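About Triralitz

Who we are

Triralitz is a small training school for people who want to work with electrical control panels. We teach apprentices, maintenance crews and the occasional curious adult who has always wondered what goes on behind those gray doors. Sabina Slanina started the school after years of wiring panels for other people, and she still teaches the Saturday class herself, usually with a coffee going cold on the windowsill.

We love panels. There, it's said! A good panel front tells you a lot before you ever pick up a tool, and we want everyone who comes through our courses to enjoy reading one as much as we do.

How we teach

Everybody begins at the front of a cabinet with the doors shut. That surprises people who arrive with a bag of screwdrivers, but there is plenty to learn out there: the lamps, the meter, the push buttons, the selector switches, the warning sign. Our beginners spend their first two sessions just looking, naming things and writing down readings (in pencil, please, Lensa is strict about this). Only then do we talk about who presses what, and when.

Lensa Adugna runs the beginners' course and wrote most of our workbook. Her favorite exercise is the three readings on the power meter. You copy them down, look away, look again and compare. People get quite competitive over it, and it leads straight into a good long talk about phases and why small differences between them are worth noticing.
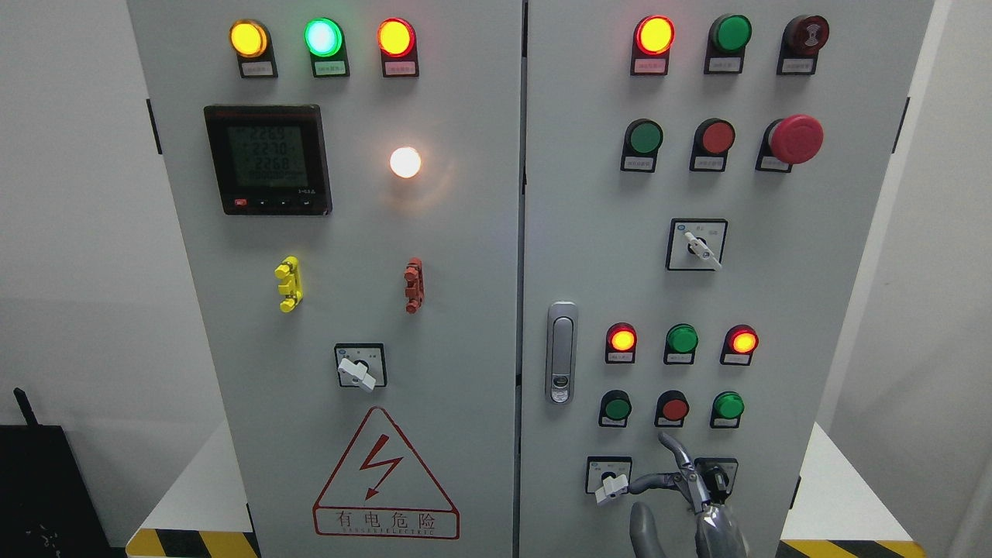
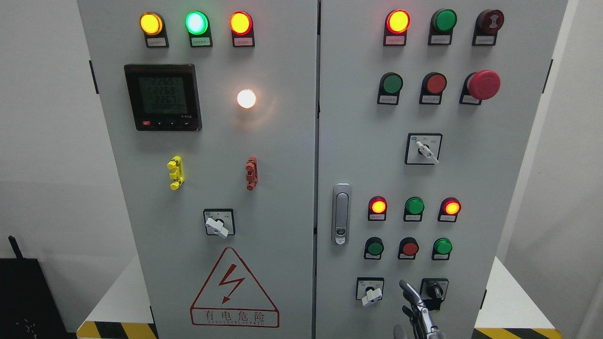 The two-door cabinet, with the power meter on the left door and the red emergency stop on the right.

Fasil Gudeta teaches the course on controls. He likes to give each group a plain story, say a pump that has to start, run and stop, and let them work out on paper which buttons and lamps they would need for it. The drawings get messy and the arguments get loud, and by the end of the evening somebody has usually invented a better layout than the one in the workbook. We keep those!

Groups are small, up to four people, so there's always elbow room and time for the question you thought was too silly to ask. Bring it anyway.

Who comes to us

Lots of our students are sent by their employers. Others find us on their own, often people changing trades after a long time doing something else entirely. Vendula Sýkora came as a baker, took three courses in a row and now looks after our workbooks and the front desk, so if you call with a question, you'll most likely be talking to her.

New groups start in September. Ask Vendula for the course list, and do come by for a look around before you sign up.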